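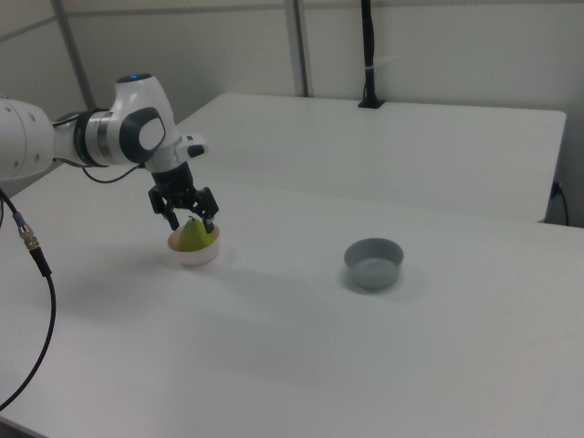

ok pear thread. because I've been asked the same thing all week and I'm typing this standing up with one hand

first thing – a pear ripens from the inside out. by the time the outside feels soft the middle is already mush. so stop squeezing the belly of it. press next to the stem, gently, with your thumb. gives a little? eat it today

green doesn't mean not ready!! lots of green ones stay green the whole way. I threw out my own rule on this years ago after waiting on a bag of them for color that never came. brown soup by Sunday

second thing. bowls. I keep mine stem up in a small bowl, one pear to a bowl if it's a good one. a big fruit bowl with everything piled in = bruises on the bottom layer and you don't find out til you get there

my small one is from Nelletti, bought 2 of them, one lived about a month in my house. the survivor is pear only now

the little bowl / bigger bowl thing: little bowl is for waiting. bigger bowl is for when it's cut. that's the whole system. Kuldeep Rathore calls it my fruit hotel and he can keep calling it that, he eats half the guests

also pale bowl on a white table looks so nice with something green in it. not a tip. just like it

ok timing. hard pear from the store, on the counter, mine take up to 6 days. less if it's hot in the kitchen. in May I start checking on day three and check morning and night after that

in a rush? paper bag with a banana. fold the top over. don't use plastic, it sweats and you get spots

once it gives at the neck it goes in the fridge. buys you a few more days. I forget this step constantly and I am the one writing the thread

don't wash til you're about to eat. wet stem end goes bad first, every time

someone asked about weight for the crumble recipe. mine calls for 300 grams once peeled and cored so get more than you think you need. slightly underripe is better for baking, the ripe ones just fall apart and teh topping sinks

Harish Thampi does his with cardamom and black pepper. I was rude about it. I was wrong. tiny pinch of pepper though, he over does it

for eating raw: cut it last second, squeeze of lemon if it has to sit out. quarter it, flick the core out with a teaspoon, done. I don't peel, life is short

salty thing next to it. hard cheese, or those seeded crackers Osby had on the end shelf – haven't seen them back, if you spot them tell me

no I don't have a favorite variety, please, I had roughly 1,000 opinions in my replies last time and most of them were just the word bosc

ok gotta go, dinner. will do plums if anyone wants plums

edit: yes you can do the neck test on avocados too, same idea, press up by the stem and leave the rest alone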